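Maison

Salle de bains partagée : remettre de l'ordre sans tout refaire

Avec la rentrée, plusieurs lecteurs nous ont écrit à propos de la salle de bains. Les courriers se ressemblent : une pièce petite, trop de flacons, un seul placard et des gens qui s'y croisent tous à 7 heures du matin. Nous avons repris les questions les plus fréquentes en laissant de côté les travaux. Tout ce qui suit peut se faire en un après-midi, avec un sac-poubelle et un chiffon.

Commencez par vider. Sortez le contenu du placard, des tiroirs et du rebord de la baignoire, et posez tout par terre dans le couloir. Les produits entamés depuis longtemps partent en premier. Le petit pot ouvert dessiné sur l'emballage indique la durée de conservation après ouverture : un chiffre suivi de la lettre M, pour le nombre de mois. Les médicaments, eux, n'ont rien à faire dans une pièce humide. Rapportez à la pharmacie ceux qui sont périmés et rangez les autres dans une chambre ou un couloir, en hauteur s'il y a des enfants.

Vient ensuite la question des étages. Dans un placard à trois niveaux, l'étagère du milieu reçoit ce qui sert chaque jour, celle du haut les réserves, celle du bas les produits d'entretien, sauf dans les foyers avec de jeunes enfants où il faut inverser. Une lectrice du quartier de Carroll attribue un bac à chaque membre de la famille et ne s'occupe plus de ce qu'il y a dedans. Le système tient chez elle depuis deux hivers. Un lecteur de Ristdale préfère classer par usage — cheveux, dents, rasage — et trouve les bacs individuels encombrants. Les deux méthodes fonctionnent, à condition de ne pas les mélanger.

Reste le dessus du réservoir des toilettes. C'est souvent la seule surface plane disponible et tout finit par y atterrir. Mieux vaut n'y laisser que des objets stables, faciles à soulever pour passer l'éponge. Si le mécanisme de chasse tombe en panne, il faudra de toute façon dégager le couvercle. Évitez les bougies et le verre : une chute dans la cuvette se rattrape, un éclat dans l'émail non.
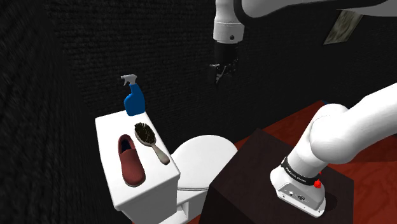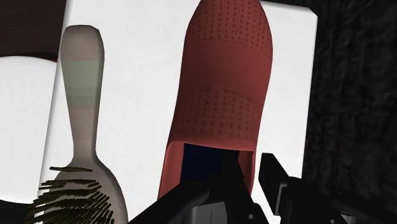
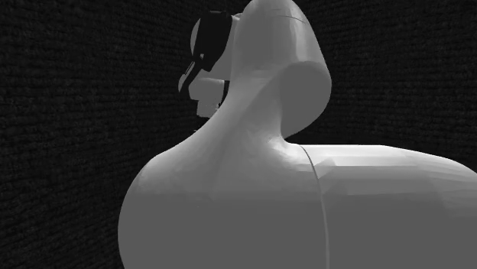 Images de synthèse. Première vue : flacon pulvérisateur bleu sur le réservoir. Deuxième vue : brosse à cheveux.

Pour les brosses et les peignes, un lavage par mois suffit. Retirez les cheveux avec le manche d'un peigne fin, puis passez la brosse à l'eau tiède avec un peu de shampoing. Ne faites pas tremper les modèles à coussin ni ceux en bois, l'eau y reste prisonnière et finit par les abîmer. Laissez sécher à plat, poils vers le bas, sur une serviette.

Côté produits d'entretien, la plupart des placards en contiennent trop. Un détartrant, un savon doux et un flacon de vinaigre blanc dilué couvrent l'essentiel. Ne mélangez jamais le vinaigre et l'eau de Javel, le gaz dégagé est toxique. Si vous transvasez un produit dans un pulvérisateur, collez une étiquette avec son nom et le mois de remplissage. Le vinaigre est à éviter sur le marbre et les joints anciens.

L'humidité revient dans presque tous les courriers. Une pièce sans fenêtre doit avoir une bouche d'extraction propre. Dépoussiérez la grille et faites le test avec une feuille de papier toilette : elle doit rester collée à la bouche quand la ventilation tourne. Laissez la porte entrouverte pendant 20 minutes après la dernière douche et étendez les serviettes à plat, sans les superposer. En hiver, gardez la pièce à 18 degrés au moins en dehors des heures d'utilisation, les murs froids condensent très vite.

Un mot des paniers suspendus, dont on nous demande souvent s'ils tiennent. Les ventouses se décrochent sur un carrelage texturé. Sur un carrelage lisse, dégraissez à l'alcool ménager avant la pose et attendez le lendemain pour charger. Dans une location, la barre à tension entre sol et plafond évite de percer.

Le local Akau reprend les bacs et les petites étagères en bon état tout au long du mois de décembre, aux heures d'ouverture habituelles. Les flacons vides se déposent au point de tri de Proridon, bouchons compris. Les aérosols qui contiennent encore du produit vont en déchetterie.

Le mois prochain, nous parlerons du linge de maison : combien de draps garder et comment les plier quand l'armoire est étroite. Vos questions peuvent nous parvenir par retour de courriel.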